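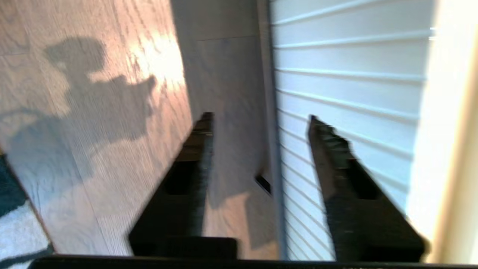
Ticket: Boden und Lamellenfront, Wohnraum Südseite
Status: in Bearbeitung
Objekt: Petridis, Erdgeschoss
Kategorie: Bodenbelag / Oberfläche

Meldung
Heller Boden in Holzoptik, Fugen zwischen den Dielen schwach sichtbar. Bei direkter Sonne wirkt ein Streifen vor der weißen Lamellenfront deutlich heller als der Rest. Mieter vermutet Ausbleichung. Zusätzlich Knarren beim Betreten, Bereich zwischen Teppichkante und Front.

Prüfung 1, Farbton
Bei Sonneneinfall nicht beurteilbar, die Fläche überstrahlt fast bis ins Weiße. Wiederholung Dienstag, 17:30 Uhr, ohne direktes Licht: Ton gleichmäßig beige-rosa, Maserung durchgehend. Keine Ausbleichung gegenüber der Fläche im Schatten. Punkt geschlossen.

Prüfung 2, Teppich
Teppich (Rand dunkles Blaugrün, Flor grauweiß) an der Ecke zurückgeschlagen. Boden darunter minimal dunkler, Übergang nur im Streiflicht erkennbar. Keine Verfärbung durch den Rücken. Teppich wieder aufgelegt, Lage unverändert.

Prüfung 3, Knarren
Reproduzierbar auf 6 Dielen, parallel zur Front. Randfuge an der grauen Fläche gemessen: 4 mm. Laut Verlegeprotokoll Prudar waren mindestens 8 mm vorgesehen. An der Lamellenfront Fuge nicht messbar, Abschlussleiste sitzt auf.

Maßnahme
Leiste an der Front gelöst, Dämmstreifen war eingeklemmt und wurde entfernt. Knarren danach auf zwei Dielen reduziert. Luftfeuchte zum Zeitpunkt der Messung 41 %.

Rückfrage an Pamon
Wurde die Lamellenfront vor oder nach dem Boden gesetzt? Falls danach, bitte Befestigungspunkte nennen. Verschraubung durch den Belag würde das restliche Knarren erklären.

Antwort Pamon
Front nachträglich montiert. Befestigung nach Plan nur an der Wand, Bodenkontakt nicht vorgesehen. Montageskizze folgt.

Offen
Randfuge an der grauen Fläche nachschneiden, Termin über Drerner.
Leiste an der Front bis dahin nur gesteckt, nicht verkleben.
Zweite Feuchtemessung im Januar, gleiche Stelle.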